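Aug 29, 2024 — bottle cap night

Back on the gripper build, and I've got the drink carton out again.

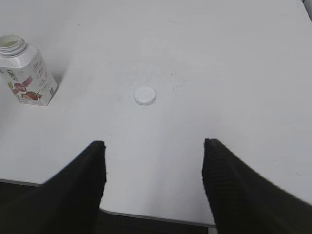

Ataahua Bright thinks I should color the cap with a marker and quit making life hard for myself, white on white is asking for trouble. Fair! But I'm stubborn, so the cap stays white and I'll mess with the threshold instead. Had it at 17, trying 22 next.

The black fingers are the new set — I like them way more than the February ones. Still need to order 4 more screws from Pomitz and shorten that wrist cable before it snags on something.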